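Karkden Community Kitchen
Minutes of the Regular Meeting, 8/19/26

Present: Samira Hijazi (chair), Dalal Sfeir, Hyun-seo Song, Fadi Abou Jaoude
Excused: Ghada Salameh

1. Minutes of the previous meeting
Approved with one correction to item 4: the supplier's name should read Haddad.

2. Meal service
Ms. Sfeir reported that 234 meals were served in the last period, more than 200 of them at the Ivgate site. The Sitovport site will stay open through September on its present hours.

3. Serving trays
Mr. Abou Jaoude presented the matter of trays for the lunch line. Members discussed storage, cleaning and the width of the counter rails at Ivgate.
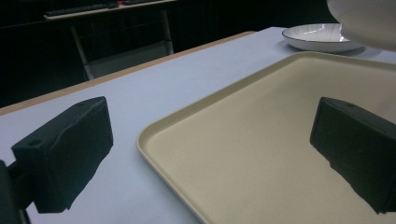
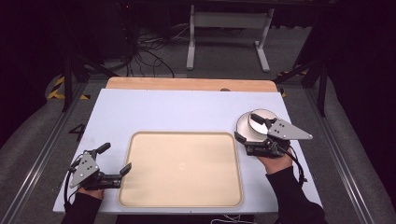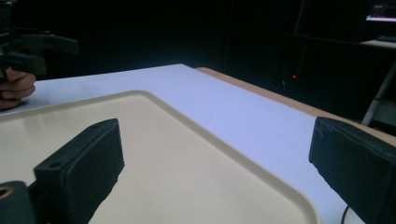

Rectangular tray, light color.

4. Kitchen repairs
The drain at Ivgate is slow again. Hyun-seo Song will obtain a second quote – the first did not include parts.
Moved (Sfeir), seconded (Song): to order 12 replacement shelf brackets for the dry store. Carried.

5. Correspondence
A letter from the Sitovport tenants' group about delivery noise was received. The chair will reply.

6. Next meeting
September 16, at Ivgate. Ms. Salameh to take the minutes.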